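5/14/23

Humidity in the shop dropped again overnight, so the soundboard stays in the bag another day. Spent the morning on the zither from Poltanano instead. The label inside says 1967 and the serial number is stamped over an older one, which makes me doubt the label. The pin block has a hairline crack between the last 2 bass pins. I put a feeler gauge in it and the thinnest leaf went down almost to the plate.

Options are to plug and redrill, or run thin glue into the crack under clamp pressure and go up one pin size. I prefer the second for an instrument at this price. Plugging means a matching piece of maple with the grain turned, and the drill press is still out of square from when I moved it. Measured the torque on all the bass pins before taking anything apart. Most were fine. Both pins at the crack turned with finger pressure on the wrench.

Removed 6 strings on the bass side only, working from the outside in, and let each one down a half turn at a time. Did not want to drop the whole load at once with the top as thin as it is. The bridge has a slight lean toward the pins. Checked it with the small square before and after the strings came off and saw no change, so I take the lean as permanent and will leave it alone.

Glue went in with a syringe, warmed first. Clamped with the padded cauls and left it. The Zunex clamps slip on the painted edge unless there is cork under them. I have written this down before and then forgotten it, so it is going here a second time.
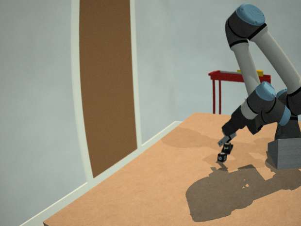 3 min read

Afternoon was strings. The old wound ones are dead past saving, and the plain ones have rust at the bearing points. Kadoner lists a set for this scale length but their bass gauges run heavy, and I do not trust the crack with more tension than it had. Worked out the tension for each course on paper from the speaking length and pitch. Going down one gauge on the lowest course and keeping the rest as measured brings the bass side slightly under the old load. Pitch stays the same. It will sound a little looser at the bottom.

Order would be the plain wire from Kadoner and the wound from Vasylenko, who will wind to a given core and outside diameter if the sheet is filled in properly. Last time I left the loop size blank and got ball ends. Filled it in today, checked it twice, did not send it yet.

Cleaned the old pins with fine steel wool and a drop of oil, then wiped them with solvent until the rag came up clean. Any oil left in the threads will end up in the block. Set aside the two loose ones. Dressed the nut slots with 240 paper folded over a feeler leaf. The third slot had a burr on the outside edge that would explain the buzz I heard on the first day and blamed on the back brace.

Brace is tight. Tapped all over it and found nothing.

Clamps come off tomorrow after lunch. Ream, new pins, then strings when they get here.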